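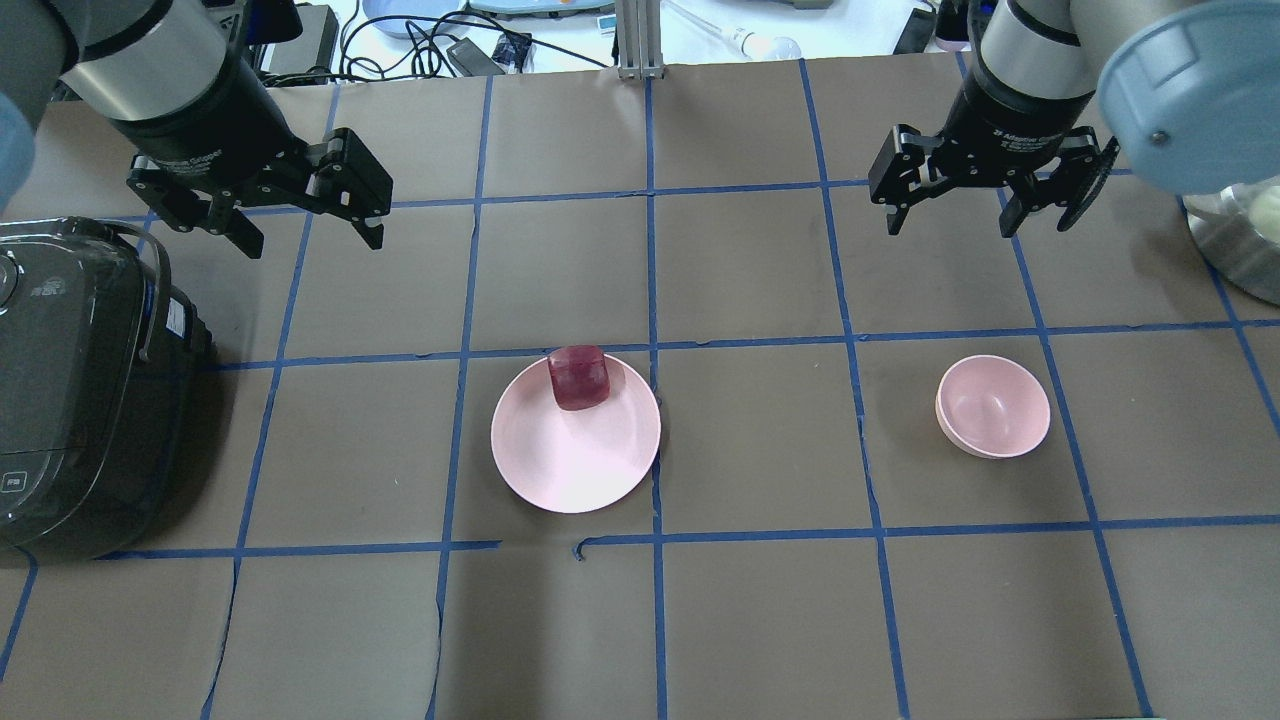 The two-arm table at the Onthorpe open day, with the taped grid, plate and bowl.

Meinrad Gasser does not like the word "demonstration." He used it only twice during the hour we spent at his table in Onthorpe, and both times he corrected himself. "It's a work session with visitors in the room," he said. "We run the same tasks we run on any other day. If the arm misses, it misses."

Gasser is responsible for the tabletop manipulation setup at Grabner, which opened its workshop to the public on July 18, 2019. His colleague Cyrill Berchtold writes most of the control software, a package the two of them call Pirora. I spoke with both while a steady line of visitors moved past.

The surface is brown paper, divided into cells with blue painter's tape. I asked Gasser whether a printed mat would be more accurate. He agreed that it would, and said that accuracy was a secondary concern.

"The tape is for the people," he said. "The software doesn't use the lines as a reference. When I write in the log that the plate was one cell left of the bowl, the next person can put it back there. A printed mat costs money, and after a month of handling food on it you throw it out. Paper I can replace in 20 minutes, tape included."

The lines are not perfectly straight. Berchtold said he had once offered to lay them with a steel rule and a square, and was told to spend the time on the grasp planner.

Food and kitchen objects make up most of the current task list. A rice cooker stands at the left side of the table, and there is a steel bowl with a light blue lid at the other end. The plate and the small bowl, both pink, are used for transfer tasks: pick up a piece from one, place it in the other, return. The piece on the plate during my visit was a small dark red cube with rounded corners.

"Small and soft is the hard case," Berchtold said. "A rigid block of the same size we can close on with almost any force and nothing bad happens. With a soft one there is a band. Under the band you drop it, over the band you deform it, and the next grasp starts from a shape that you haven't modeled."

How wide is the band?

"Narrower than I'd like. I can give you a figure for one material at one temperature, and it would be wrong for the next."

Each arm carries a black parallel-jaw gripper. Gasser prefers two fingers to a more complex hand, mainly on grounds of maintenance. A finger can be removed and replaced by one person at the bench. He also finds the failures easier to read. "With two fingers, I can look at a bad grasp and say which side touched first. With five I'd need a recording and an afternoon."

The shallow rim of the plate came up several times. An object lying in the middle of a flat plate can be approached from nearly any direction. Once it moves up against the rim, one finger has less room, and a straight approach may press down on the plate itself. Berchtold's software handles this by ranking the approach directions and discarding those in which a finger would pass too close to the dish. On a crowded plate it may discard all of them. In that case the arm holds its position and reports that it has no plan.

"Visitors think it has frozen," he said. "It's the correct behavior. I would much rather explain a stop than a broken plate."

The use of two arms raises a different set of questions. For the transfer task one arm would be enough. The second matters for lids and for anything that slides when pushed, where one gripper has to steady the object while the other does the work. It also makes planning slower, as each arm is an obstacle for the other. Pirora currently treats the table as two zones with a shared strip in the middle, and only one arm may enter the strip at a time.

"It's a crude rule," Berchtold said. "It wastes time. We measured how much, and it's some 10 percent of the cycle on the tasks where both arms are busy. We have a version without the rule, but I don't run it with people standing next to the table."

Gasser keeps the log by hand before it is typed up. By the morning of the open day it contained 539 attempts at the bowl transfer, including the ones he would be happy to forget. He declined to give a success rate. The attempts were made with different finger pads, different lighting and three versions of the planner, and in his view a single percentage across all of them would mean nothing. He did say which failure was the most common: release. The fingers open, and the piece stays on one of them.

"Picking up gets all the attention," he said. "Putting down is where I lose most of my attempts."

They have tried textured pads, a slower opening speed, and a short sideways motion at the end of the release. The sideways motion helps and also sometimes sends the piece over the edge of the bowl. The textured pads helped more, but they are harder to clean, which is a real cost when the work involves food.

Visitors mostly asked about speed. Gasser's answer was the same each time: the arms can move several times faster than they do here, and there is no reason for them to. A school group asked whether the robot knew what rice was. Berchtold told them that it had a label for the cooker and a label for the bowl, and nothing beyond that.

The next step is a second table at the company's site in Groltitz, planned for August. It will have the same arms and the same list of objects, set up by people who had no part in building the first one. Gasser has written the instructions for them and intends to stay away until they are finished.

"If they call me, there is something missing from the instructions," he said. "I want to know what it is before we build a third."

Berchtold expects the first call to be about the cables.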